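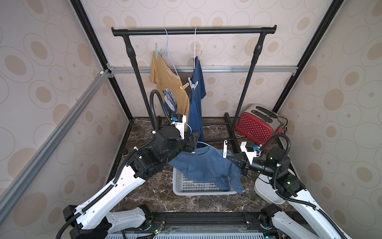
Cell 2, blue T-shirt on the light blue hanger, both grippers on the shirt.

Ticket: Pulport two-arm garment hanging kit, trial unit
Opened by: Oleksandra Ostapchuk, Prokopenko
Handled by: Pui-shan Chang, Vanitz support
Priority: Normal (customer asked for High)
Status: Waiting on customer

Ostapchuk, 09:10
We are in week three of the trial and I still can't get the hanging routine to match the brochure. Out of 50 attempts yesterday, 37 ended with a shirt on the rail. The brochure says "reliable on everyday cotton garments". These are plain cotton T-shirts. Most of the failures come after the hanger is in the neck: one side of the collar slides off during the lift and the run stops with error 136. The manual lists 136 as "task not completed", and I had worked that out.

Chang, 10:25
Thanks for the numbers and the picture. Error 136 is raised when the wrist cameras lose the collar edge for too long. Could you tell me which software build you are on, and whether the wrist cameras have been recalibrated since installation? I can also see patterned wallpaper on the walls of the cell. Has it always been up?

Ostapchuk, 10:50
Build is the March one. Calibrated at installation and again last week. The wallpaper has been up from the start and your installer saw it. If a plain background is a requirement, it should be in the quote and not in a ticket.

Chang, 11:40
Fair point, I will pass it on. Please try these in order, ten runs each:
1. Lower the lift speed to the "delicate" setting.
2. Set grip width to manual and close it by one step on the right arm only.
3. Move the basket so the shirt hangs clear of it during the lift.

Ostapchuk, 15:30
Step 1: no change, only slower.
Step 2: better, eight out of ten. I don't trust ten runs to prove much.
Step 3: seven out of ten, with step 2 left on.
So grip width may be part of it - or we had a good hour.

Chang, 16:05
Please keep step 2 and run another 50. I can also offer the Sullik fingertip pads, which have a softer face. They are an extra 2,000 on the kit price.

Ostapchuk, 16:20
I am not paying 2,000 to find out whether the kit does what it was sold to do. Send a loan pair and I'll run the same 50 with and without. Logs for all of today's runs are attached.

Chang, 16:45
Loan pair requested. Logs received and passed to engineering. Ticket stays open until we have both sets of results.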